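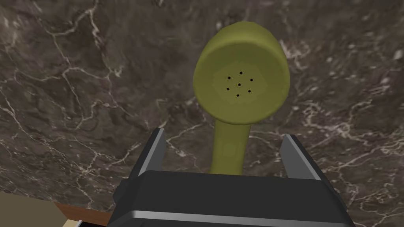 Home Guides Phones Parts Contact

Section 3: Connecting Your Old Phone to the Stestus Line Box

Welcome back! If you've made it through Section 2, your Line Box is powered up, the network light is steady green, and you're ready for the fun part — hearing a real dial tone on a phone that may have spent decades in an attic. These steps work for rotary and push-button phones alike.

What you need

Stestus Line Box with its power adapter
The short gray line cord from the bag marked B
Your phone, with a modular plug (for older four-prong plugs, see Section 5)
A soft cloth

Before you start

CAUTION: Never connect the Line Box to a wall jack that is still wired to the phone company. Ringing voltage from outside can damage the box and your phone.

1. Unplug the Line Box adapter from the wall.

2. Wipe the phone's plug and check its contacts. Green or black crust means the plug should be replaced, so stop here and order one from the Parts page.

3. Push the gray line cord into the jack marked PHONE 1 until it clicks. Leave PHONE 2 empty for now.

4. Connect the other end to your phone. Make sure the handset is resting all the way down in its cradle.

5. Plug the adapter back in and wait for the LINE light to stop blinking.

6. Lift the handset and listen. You should get a low, steady hum — your dial tone! The first time Su-bin Maeng got one on our test bench, the whole shop came over for a turn.

7. Dial 374. The box answers with a short recorded greeting and then reads your own words back to you, so say something cheerful after the beep.

8. Hang up and wait 10 seconds. The box will ring your phone three times. If the bell is weak, turn the RING dial on the back one notch to the right and dial 374 again.

NOTE: Rotary phones send pulses in place of tones. The Line Box picks this up by itself, but very slow dials can confuse it. Slide the DIAL switch to SLOW and try again.

NOTE: You can run two phones from one box. Add the second one only after the first passes steps 6 to 8. Big old bells draw a lot of current, and two of them on one box may ring softly.

If something sounds wrong

No tone at all: swap the line cord, then check that the handset cord is seated at both ends.

Tone, but callers can't hear you: unscrew the mouthpiece cap, if yours comes off, and gently tap the round microphone inside. Old carbon microphones pack down over time, and a few light taps often bring them right back. It's a lovely little trick, and we learned it from Dong-geon Yoon, who wrote most of our repair pages.

Crackling when you move: replace the handset cord.

CAUTION: Do not open the phone base while it is connected. The bell wires carry enough voltage to give you a nasty jolt.

Got your dial tone? Great! Go on to Section 4 to set up speed dialing and quiet hours.

14 comments Share 22

Contact Stestus Support © Stestus Back to top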